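Speaker notes: Who gets to say a party is "religious"?
By the editor, Waltum Review
Posted Friday
Filed under: Religion & Public Life / Talks
365 shares | 14 comments

Start slow. They've just had lunch. Say hi, thank the Brulness people for the room, then go straight to the bus story.

The bus story: I was riding into Flernach in March and the woman next to me was reading two leaflets. One was from a party with a church on its logo, the other from a party with a tree. She held up the tree one and told me, "These are the religious ones." She was right too! The tree party had the pastors, the prayer breakfasts, the Sunday opening bill. The church party mostly wanted to fix the harbor. (Wait for the laugh. If there isn't one, keep moving.)

So my question for the next half hour - what are we really asking when we ask if a party is religious? Its name? Its voters? Its laws?

Point one, names. Parties keep old names the way families keep old couches. I wouldn't read much into it. Skip the long bit on party history unless somebody asks.

Point two, voters. This is where the Nghiêm survey comes in. They talked to 2,000 people in the region and 1,509 of them said faith mattered in their daily lives. Okay, big number. But only 1,277 said they had voted at all in the last local election, so please don't let anybody tell you the believers are marching to the polls as one block. Say this part twice. People write down the first figure and miss the second.

Point three, laws. Shop hours, school meals, who pays for the chapel roof. Dull stuff, and I love it, and it's where you see what a party wants when it has a budget in front of it. Read the school meals paragraph out loud, it's short.
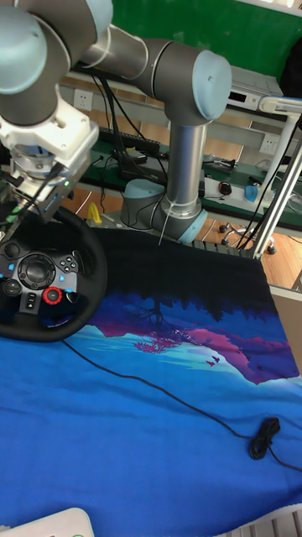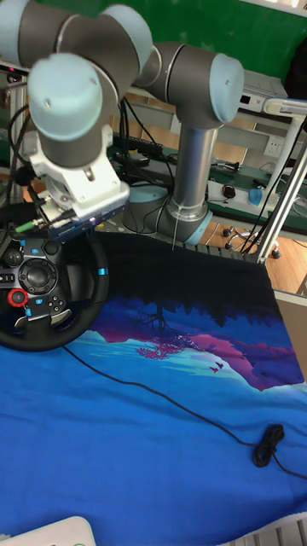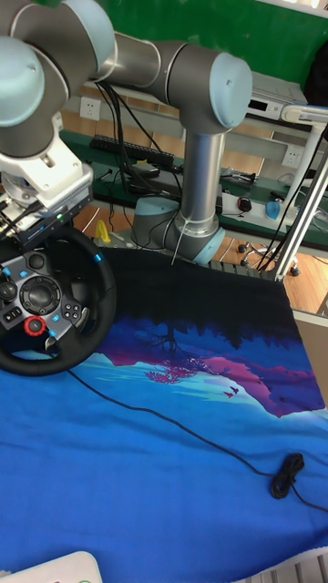
If I'm running late, drop the chapel roof and go right to the coalition part. Small faith parties do well in coalitions when they ask for one thing. The Flernach one asked for nine things and got a parking lot. I still feel a little bad for them.

Questions I'll probably get: is this just about Christians (no, and mention the mosque council seats), am I religious myself (yes, badly), and do I think the tree party will win again. I don't know. I was wrong last time and I'll say so.

Leave the survey sheet on the table by the door. Drink some water before the Q&A.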